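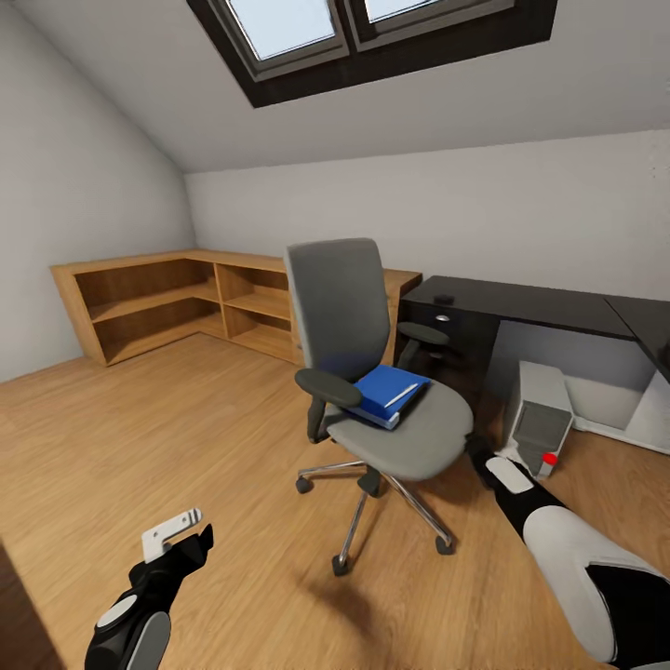
Attic Conversion Grants: Second Progress Report
Wednesday, April 8, 2026
Prepared for the Lemaire fund by Bernadette Bodin

Where the money went

The Plonach office has now paid out grants on 138 attic rooms. That is the number the fund asked for, and I am reporting it, but I would not lean on it much. A paid grant means we received an invoice. It does not mean anyone sleeps or works up there. We have site visits for almost half, and the rest is paperwork.

Heating savings

Pestance, the contractor, claims that insulating the roof slope cuts winter bills sharply. Their figures come from a mild winter and compare houses that were never alike to begin with. I asked in October for meter readings from before the work started. So far 4 households have sent them, and in 2 of those the bill went up. A room that used to be shut off is now being heated, so this should surprise no one. 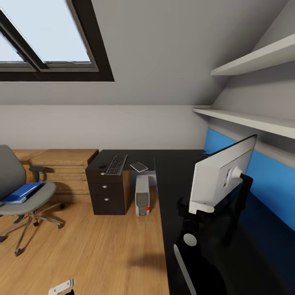 I have also asked Pestance to stop quoting the savings figure in its leaflets until we have a full year of readings. They have agreed to "review the wording."

Costs

The average extra cost per room over the original quote is $2,818. Pestance blames timber prices. The Hokberg jobs were quoted after prices had already gone up, and they ran over too, so I do not accept that as the whole story. Itemized invoices are overdue.

Request

Please hold the next payment to Pestance until those invoices arrive. I do not recommend opening the program to new streets before then.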